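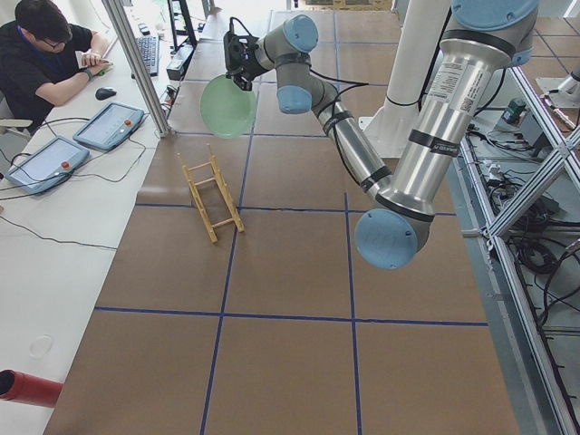

A pale green plate, held over the blue-taped grid.

Gotum seal counter, pocket model

I had this little tally counter with me all July on the Promdale haul-out surveys, and I love it! It has two dials, one for adults and one for pups, and the buttons are big enough to find with gloves on (my old one had pinprick things you needed a fingernail for). On our busiest Sunday I clicked past 1000 seals without looking down once.

The strap is a bit mean, so I swapped it for a bit of cord. The click is soft too, and the animals on the near rocks at 80 metres never lifted their heads. One grumble: the reset sits right next to the pup button, and I lost a count of eight that way. Sturum make a dearer one with a locking cover, but it weighs twice as much and I'd still pick the Gotum for a long day on the shingle.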